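Home | Notebook | Batches | Suppliers | Links
Print this page | E-mail this page

1999-10-19, Garngate bench

Repeat of the July shortbread trial for the Plelby sale. Aim: a bar that holds a clean edge after two days in a tin. July batch crumbled at the corners.

Flour from Burnari, same sack as before. Butter cut from 18 oz to 16 oz, rice flour up by 2 oz to make up the weight. Dough rested 28 minutes, docked, baked low. Chae-won marked the slab straight out of the oven and cut it once cold.

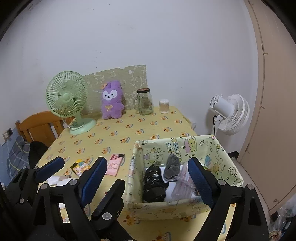
Side table, yellow cloth.

Edges better than July. Colour uneven, back left of tray darker. Oven needs checking with the second thermometer before I blame the recipe. Surface slightly dusty to the tongue, probably the rice flour. Next run: half the rice flour, same butter.

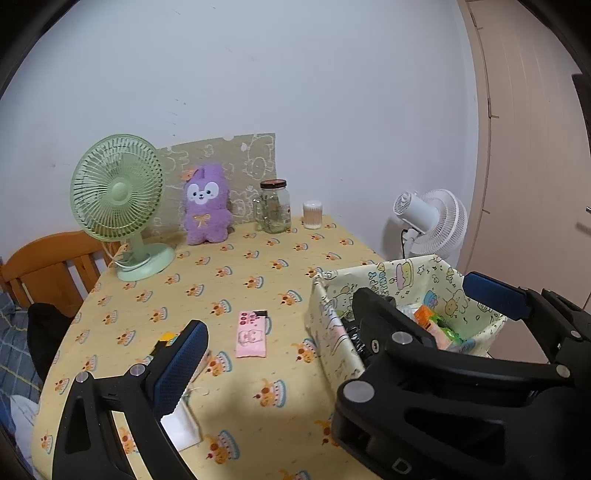 Tsz-kin Lam

Tin test started with two tins, one lined with greaseproof, one bare. Open both on Thursday. Do not open before.

Costing: Son want a price per bag for 3,000 bags over the season. Cannot give one until the butter figure is fixed. Labels must list butter and wheat flour whatever we settle on. Old labels say "shortening", do not use.

To do: order greaseproof, sharpen the long knife, find the July weights sheet (not in the blue folder).

Reader comments

Did you try caster sugar in place of granulated? Ours stopped crumbling when we changed.

Thermometer is in the drawer under the scales. The back left has run hot since the shelf was moved. Chae-won Cheon

What thickness was the slab? You left it out in July as well.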